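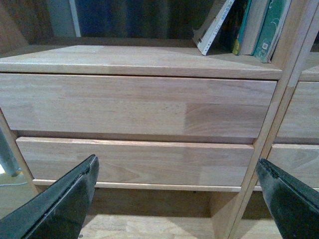 5 min read

I promised last time I'd write up the drawer thing, and then I put it off, mostly out of embarrassment. So, the drawer thing.

If you've been reading a while you know the setup. One arm, two black fingers, one small camera back at the wrist, and a pale wood cabinet with drawers that have no handles on them. No knobs, no cutouts, no lip. You open one by getting a fingertip onto the top edge of the drawer front and dragging. A person does it without thinking (I timed myself once and gave up because it was over before I'd hit the button). For a gripper it's a nice mean little problem, and I like nice mean little problems, so I've been on it since January.

The lower drawer is the one that bit me. The plan was simple: come in low, rise, hook a finger over the top edge, pull. I had Kelura doing the motion planning and Skito watching the forces at the wrist, and the two of them had been getting along fine for weeks. Then one evening the arm came in, closed up on the lower drawer, pulled, and the drawer stayed put. The cabinet came instead. It slid toward me along the bench with everything on it, books included, and it kept coming, with the arm backing up as calmly as if it were parking a car. I hit the stop. One book fell over and the arm had a scrape on one finger that it didn't have before dinner.

No people hurt, nothing broken. But I was standing in front of that cabinet with my hand resting on the bench, and if I'd been slower I'd have had my fingers between a moving box of wood and the edge of a clamp. I thought about that for quite a bit longer than I thought about the robot.

So what happened? I blamed the force limit first, naturally. The limit was set at 30 newtons and I was sure it had been ignored. It hadn't! I went back through the log and the pull never got close to it. Sliding a light cabinet on a smooth bench just doesn't take that much. The limit was there to catch a jammed drawer, and a jammed drawer in a cabinet that's free to move doesn't feel jammed at all. It feels like a drawer that's opening. The arm moved backward, the resistance was low, the distance added up, and Skito marked the step as a success. I still have the line in the log. It says "opened" and I'm thinking of printing it out and hanging it over the bench.

The second half of the fault was where the finger had landed. On a good run it sits on top of the lower drawer front. On this one it had come up short and caught under the wood below, on the thin rail that runs across the front of the cabinet with the open compartment underneath it. From the wrist those two edges are much too easy to confuse. Both are pale, both run straight across, both have a dark strip next to them. My edge finder (it's the Plulta one, with my own settings, so the blame is mine) picks the brightest horizontal line in a band and calls it the drawer. When the light comes from above, the rail is bright too.
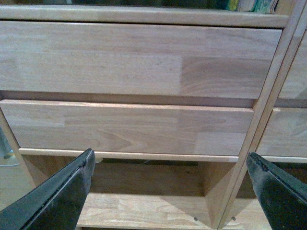
And the grain doesn't help. The fronts are made of strips glued together, some paler and some more of a honey color, and every joint is one more line for the software to fall in love with. I'd tuned all of that away back in the winter by raising the contrast threshold, and I was pretty proud of it. What I'd really done was throw out the weaker lines, including (on a dim evening) the one I needed.

I've changed a few things since. The cabinet is now held down with 2 clamps, which I should have done on the first day and which cost me less than lunch. The arm also looks twice. It finds the edge, moves 8 millimeters sideways, finds it again, and also checks that there's another drawer front above the gap and not an open compartment below. If the picture doesn't match, it backs off and waits for me. That's slow and a bit fussy to watch, and I don't care.

The bigger change is what counts as "opened." Backward motion isn't enough anymore. The wrist camera has to see the gap change relative to the post beside the drawer. If the drawer and the post move together, the whole cabinet is moving and the arm stops dead. I wish I'd thought of this before and not after, but the post was sitting right there in the view the entire time and I'd been cropping it out to save a little processing.

I've also put tape on the floor. When the arm is live I stand behind the tape, with the stop button in my hand and not "somewhere nearby" on the shelf behind me. I made that rule for visitors ages ago and had quietly excused myself from it.

A reader asked last month whether I'd just screw some knobs on and be done. I could! I have a bag of them. But the Kemppainen test I'm working toward uses plain fronts, and I'd sooner get this right on my own furniture than find out over there. The upper drawer has been behaving well with the new checks. The lower one still refuses now and then when the lamp is off - it reaches in, looks, looks again, and backs out without touching anything. I'll take a refusal over another trip across the bench.

Next on the list is closing the drawers, where I have the same clamp question in the other direction, plus whatever happens when a drawer goes in crooked. If you've dealt with that one, hit reply. I read all of them, even when I'm slow to answer.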